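The call from Orkville came in at ten to five, when Bożena Pawłowska had already put her coat on. She took it off again and sat down.

Orkville made garden gates and had been with the firm for seven years. They paid 800 pounds a month for everything: the machines, the email, the backups, and somebody to pick up the phone. Malachy Nic Aodha ran the office there and didn't ring unless he had tried turning it off first.

"I can't open the orders," he said. "Nor can Eimear. It says the file's been moved."

"Moved where?"

"It doesn't say."

Bożena logged on to their server. The orders folder was there and it had nothing in it. She looked in the folder above and the one above that. Across the desk Aidan Flanagan had stopped typing.

"Orkville?" he said.

"Their orders have gone."

"Gone how?"

"I don't know yet."

She told Malachy to ask everyone to leave their computers alone and not to shut them down. He said that was easy, as half of them had gone home. She said she would ring him back within the hour.

Aidan wheeled his chair round. He had been at the firm two years and had wanted, for most of that time, to move every client to Huet, which kept copies of everything in the cloud and sent a cheerful report each morning. Bożena had wanted to keep the box in the cupboard at each site as well. They had argued about it in the spring, and Divya Varma, who owned the business, had let Aidan have his way with four of the clients. Orkville was one of them.

"It'll be in Huet," he said. "Last night's copy. I can have it back in twenty minutes."

"Check it first."

He checked it. He was quiet for longer than she liked.

"Last night's is empty as well," he said. "So is the one before."

"When did it stop?"

"It didn't stop. It's been running fine. It's been copying an empty folder."

Bożena got up and stood behind him. The reports were all there in a column, each with its green tick. He scrolled down until the size of the backup changed. It had dropped in the second week of June, and since then it had been small and green every day.

"But they've been using the orders all this time," she said.

"Then they've been using them somewhere else."

She rang Malachy back and asked him whether anything had changed in June. He had to think. There had been a new printer. Eimear Mulligan had come back from leave. The lad from Brulatia had been in to set up the new stock program, but that was a separate thing and lived on its own machine.

"Which machine?"

"The one under the stairs."

"Did he move the orders on to it?"

"He said it would be quicker if they were next to the stock."

"Did anyone tell us?"

There was a pause. "I thought he had," Malachy said.

The machine under the stairs was not on any list of theirs. Bożena asked him if it was switched on. He went to look, taking the phone with him, and she heard two doors and then his breathing as he bent down. He said there was a light on it, but the light was orange.

"Don't touch it," she said. "I'm coming over."
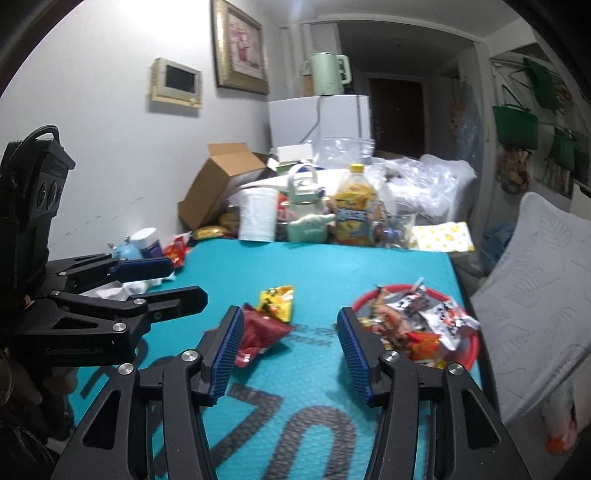 Orkville was out on the Plorstead road, and at that time of day it took her most of an hour. Aidan came too. She hadn't asked him, and he didn't say much on the way, except that he should have looked at the sizes.

"I had the reports as well," she said. "I didn't look either."

"You get eighty-two of them a morning."

"So do you."

Malachy let them in by the side door. The cupboard under the stairs was full of paint tins and old catalogues, and Aidan passed them out to her one by one until he could get at the machine. One of its two disks had failed. The other was still turning. He plugged in a drive and started copying, and the three of them stood in the corridor and watched the bar on the laptop.

It took until nearly nine. Malachy made tea twice. He asked who would be paying for this, and Bożena said she would have to talk to Divya about it in the morning. He nodded and didn't press her.

When the copy was done, Aidan opened the newest order to make sure. It was for a pair of side gates, primed, with the latch on the left. He opened six more after that, from different months, and they were all right. He wrote the size of the folder on the back of his hand.

Bożena rang Divya from the car park.

"We've got it all back," she said. "But we didn't have a copy of it. Not since June."

"Does Malachy know that?"

"Not in those words."

Divya said nothing for a bit. Bożena could hear a television at the other end.

"He'll have to," Divya said. "I'll tell him, if you'd sooner not."

"No, I'll do it. I'm here."

She went back in. Malachy was rinsing the cups, and Aidan was on his knees, putting the paint tins back. She waited for the tap to stop and then she told him — the empty folder, the green ticks, all of it. He dried his hands while she talked.

"So if that second disk had gone," he said.

"Yes."

He hung the towel on its hook. Then he asked what time they could be there tomorrow, and she said eight.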